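Small craft bits all over the table, how do you store yours?
Posted in Home & Hobby > Craft Spaces
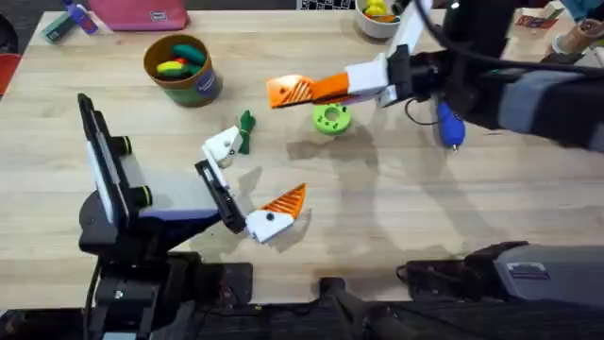
Best way to sort little odds and ends?

Posted by grornatska_crafts

Hi all! I finally claimed the light wood table in the spare room as my making table and I love it so much. The trouble is the small stuff. At the moment the whole system is one round cardboard container, the teal-green one with the brown rim, and everything goes in on top of everything else. Then there are the strays, like the little green bow-looking thing and the lime-green ring with the notches all the way around, which never seem to make it into the tub at all.

I have a shelf 20 inches wide that I can use, and I'd love to stick with cardboard if I can (I have tons of it!). Do you sort by color, by size, by type? And do you label the front or the lid? I get maybe an hour on Friday nights, so I don't want a system that eats up the whole hour.

pridau662
Oh I love this question!! I went through the exact same thing in January. Color, color, color. I tried sorting by type first and kept getting stuck on pieces that could be two types at once, but green is green and you can decide in half a second. Get a few more round tubs the same height as the one you have so they line up on the shelf, and put the labels on the front, all at the same level. Lids wander off and get swapped, at least in my house.

For the strays, keep one shallow dish at the back corner of the table. Everything loose goes in there while you work, and when you're finished you tip it out and put each piece in its tub. Takes me five minutes with music on. Rings are even easier: run a piece of ribbon through the middle, tie it in a bow and hang it from a hook. Mine look so cheerful on the wall that I started buying more of them, so be warned!

One more thing, don't fill a tub past two thirds. If you have to dig, you'll end up dumping it all out on the table again.

noh_1802
tubs. more tubs

odska_attic
I'm with pridau on the front labels and the dish, but I'd go by size before color. Tiny pieces always sink to the bottom of a deep container and you forget you own them. Anything smaller than a coin goes in a flat tray or a muffin tin at my place, and the tall round tubs are only for chunky things you can grab with one hand. I have close to 2000 beads and buttons in muffin tins and I can find any of them!

For your shelf, measure across the tub at its widest point, rim included, before you collect more. I skipped that and ended up with one tub living on the floor for months. And if you cover the cardboard in paper, let the glue dry overnight before you put anything inside. Please post the shelf when it's done, I would love to see it.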